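Ustus Sheet Handling Software
Control, perception and planning for two-arm work with paper, card and film

Home / Products / Software / Ustus

Product status: current
Published by the Software Products Office, Tindthorpe
Page last reviewed: Wednesday, November 30, 2022

Overview

Ustus is a software package for two-arm robot cells that pick up, turn, fold and set down thin flexible sheets. It runs on a cell computer supplied by the customer and communicates with the arms through their existing controllers. The package covers the full chain of work from camera input to finger movement, and includes the tools needed to set up a task, supervise it and review it afterwards.

A sheet of paper changes shape each time it is touched. Software written for boxes and machined parts generally assumes that an object keeps its shape between one movement and the next, and a plan made on that assumption will fail at the first fold. Ustus keeps a running estimate of the shape of the sheet and revises its plan whenever the estimate changes by more than a set amount.

The package was developed at Tindthorpe under the Sukau programme, led by Consuelo Villanueva. It is intended for laboratories, teaching departments and light packaging lines.

Parts of the package

Ustus is delivered as a single installation. The parts listed below share one configuration file and one log.

Ustus View: perception
Ustus Plan: task and motion planning
Ustus Hold: grip and contact control
Ustus Desk: operator screen, task editor and review tool

View and Desk may be licensed without the other parts by customers who wish to record and label sheet handling work without running it automatically. Plan and Hold are not offered separately.

Ustus View

View takes colour images from a camera at the wrist of each arm and, where fitted, from a fixed camera over the work surface. It finds the outline of the sheet, separates it from the surface beneath, and marks edges, corners and fold lines. Each mark carries a confidence value, which is passed to Plan together with the position.

Shading is used as evidence of shape. A plain sheet of one colour has little printed detail to follow, and View therefore relies on the change from lighter to darker tones where the sheet rolls into a curl. The result is a surface model made up of flat panels and curved joints. The model is stored with the images from which it was made.

The fingers of the gripper will be in the wrist image for most of any task. View includes a finger mask, prepared once for each gripper during set-up, so that finger edges and pad textures are not mistaken for parts of the sheet. A new mask must be prepared if the fingers or the pads are changed, or if the camera bracket has been loosened.

Patterned work surfaces are supported. Where the surface carries a regular grid of lines, the grid may be entered in the configuration file, and View will then discount those lines when looking for sheet edges. The grid can also be used to check the position of the camera at the start of a shift.

Ustus Plan

Plan receives the surface model and a task description and produces movements for both arms. A task description is written as a series of goals, such as "lift the near edge until the panel stands" or "bring the left corner to the right corner". Goals are chosen from a list in Desk and do not require programming. Customers who prefer to write their own may do so in Python.

For each goal, Plan selects which arm will hold and which will move. It checks the proposed movement against the following:

- contact between the two arms, including wrist-mounted cameras and cables
- contact between either gripper and the work surface
- bending of the sheet beyond the limit set for the material
- loss of the camera's view of the next grip point

The last check may be set to "advise" or "require". Under "require", Plan will refuse a movement that hides the next grip point from every camera, and will look for another approach. This takes longer, and users with a well-lit cell and a fixed overhead camera may find that "advise" is sufficient.

Folds are stored as lines with a direction and a target angle. A fold of 90 degrees leaves one panel standing from the other. Plan treats a standing panel as unsupported unless it has been told otherwise, and keeps one arm in contact with the sheet until the next goal has begun.

Ustus Hold

Hold runs the innermost control loop. It sets finger opening, closing speed and grip force, and it watches for slip by comparing the expected position of the sheet edge with the position reported by View. Where the gripper has force sensing, that signal is used as well. Force sensing is not required.

Grip settings are kept in material records. The package is supplied with 8 records covering common weights of paper, card and clear film. Further records can be made in Desk by means of a short guided trial, during which the operator confirms whether the sheet was marked, creased or dropped. The trial should be repeated for coated papers, as the coating may behave differently against textured pads.

Pinch, press and scoop grips are provided. In a pinch grip the sheet lies between opposing fingers. In a press grip one or more fingers bear on the sheet against the work surface. In a scoop grip a finger passes beneath a raised edge before the hand closes. The scoop grip must not be used on surfaces with raised joints or lips. Recessed joints are acceptable if the finger tip is wider than the joint.

Ustus Desk

Desk is the screen from which the cell is operated. It shows the live camera images, the current surface model, the active goal and the next movement proposed for each arm. The operator may allow the plan to run, approve each movement in turn, or take over either arm by hand. When an arm is released from hand control, Plan begins again from the present shape of the sheet. There is no need to return to the start of the task.

The review tool replays any recorded run with the images, model and commands in step. Marks placed by View can be corrected and saved as labels. Sajib Gazi and Elvira Cuadros have written the labelling guide, which is installed with the package and sets out how curls, creases and hidden corners should be marked so that labels made by different people may be used together.

Runs are stored in open formats and remain on the cell computer unless the customer chooses to export them. Ustus does not send images or logs to Tindthorpe. Customers requesting support may prepare a support bundle in Desk and will be shown its contents before it is saved.

Safe use

Ustus is not a safety system. Protective stops, speed limits and guarding remain the responsibility of the cell owner and must be provided by equipment approved for that purpose. The stop button in Desk brings the task to a controlled halt and holds the sheet where possible. It does not replace the emergency stop.

A written risk assessment is expected before first use under power. The Huanca training office can advise on the format but does not carry out assessments for customers.

System requirements

Arms: 2, each with a controller that accepts streamed position commands
Grippers: parallel opening, with position feedback
Cameras: one colour camera at each wrist; fixed overhead camera recommended
Computer: 64-bit Linux, dedicated graphics card, wired network
Network: separate connection for the arm controllers
Lighting: steady and diffuse; direct sunlight on the work surface is to be avoided
Work surface: flat, level and firmly fixed

Glossy surfaces may be used. Strong reflections should be checked in Desk before a task is approved, and the lamps moved if a reflection falls where a sheet edge is expected.

Known limits

View does not follow sheets that are transparent on both faces unless the edges have been marked. Sheets that have been crumpled cannot be modelled and must be removed by hand. Plan handles one sheet at a time; separation of stacked sheets is under study within the Sukau programme and does not form part of this release. Tearing is detected only if the tear opens enough to be seen.

Licence and delivery

A licence covers one cell and runs for 3 years. It includes software updates, the labelling guide and access to the support desk. Teaching licences are available to schools, colleges and universities on the same terms, at a reduced fee. A licence may be moved to another computer in the same cell by the customer, and to another cell on written request.

Installation is carried out remotely or on site. The usual order of work is camera calibration, preparation of finger masks, entry of the surface grid, creation of material records and a supervised first task. Socorro Ñahui co-ordinates installation dates and will confirm in writing what must be in place beforehand. The next group training course at Huanca will be held in March.

Paper folding at the work surface

Folding coloured paper is the reference task for Ustus and is used to teach the package on the introductory course. From the wrist, the upper part of the pink sheet stands almost vertical and rolls into a crease, with the lower flap fanning out between the yellow fingers and their black crosshatched pads. The darker pink along the curl is the kind of shading from which View estimates a joint, and the black lines between the white tiles are the kind of pattern that should be entered as a surface grid.

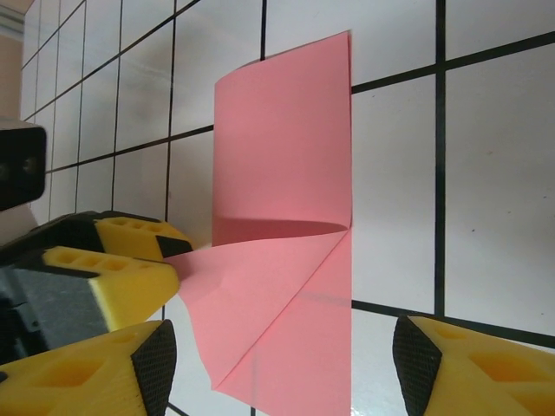
Enquiries

Requests for a quotation, a demonstration or a teaching licence should be addressed to Min-kyu Heo, Software Products Office, Tindthorpe. Please state the make of arm and gripper, the type and position of each camera, and the sheet materials to be handled. Existing customers should use the support form in Ustus Desk and quote their licence number.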